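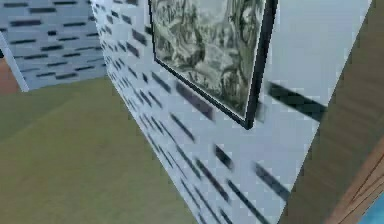 Nandthorpe, September

So I've pulled the novella from the Deller subscription box. Five months in, I can't say what it did for me, and neither can they. The dashboard showed "engaged readers", a phrase I asked them to define in two emails. Hanyu Zou at their end was polite both times and defined nothing.

Junhao Long swears by it. He says the trick is to put out something new every 6 weeks, at 2000 words a day, and let the back catalogue tag along. Good luck to him. I write slowly, I've got a day job, and I've seen what my chapters look like when I hurry — two characters in Zurenholm changed eye colour and one changed sister.

I'm also wary of anyone selling a course on this, and there are a lot of them about. Tobiloba Briggs bought one and says the best bit was the spreadsheet.

The paperback is still with Pacheco, same price as before. The ebook should be back in the other shops by the end of the month, if the forms go through. I'll believe that when I see it.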